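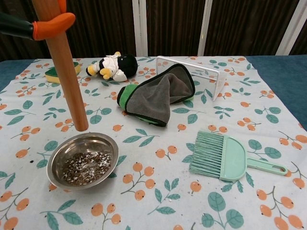
Tabletop cleanup set, chest cam view: gripper with the wooden rod, steel bowl, hand brush on the right.

Lulten tabletop – student project data, README

Clips from the robotics club at Dekell. Second release, the first one had broken timestamps, dont use it.

What's in it
812 episodes, teleop, one arm. Chest camera plus joint log. Tasks: stir, sweep, wipe, pick and place. 9 operators, all students, mixed skill – some of the early runs are slow.

Layout
episodes/ one folder per run
labels.csv task, operator id, pass/fail
splits/ train and test, by operator

Known problems
– gripper width is missing in 3 episodes, listed in splits/skip.txt
– pass/fail was done by hand on Friday evenings, expect mistakes
– patterned cloth throws off the Plesia segmenter, it keeps finding fruit. Turn the color prior off
– clear acrylic stand gets missed alot too

To do
Get to 1,000 episodes before the Giraldo meet. Plain tablecloth set for comparison. Rewrite the loader, it reads the whole csv every time.

Use
Free for class and club work. Ask before you repost the clips. Bugs go in the tracker with the episode number please, not in chat.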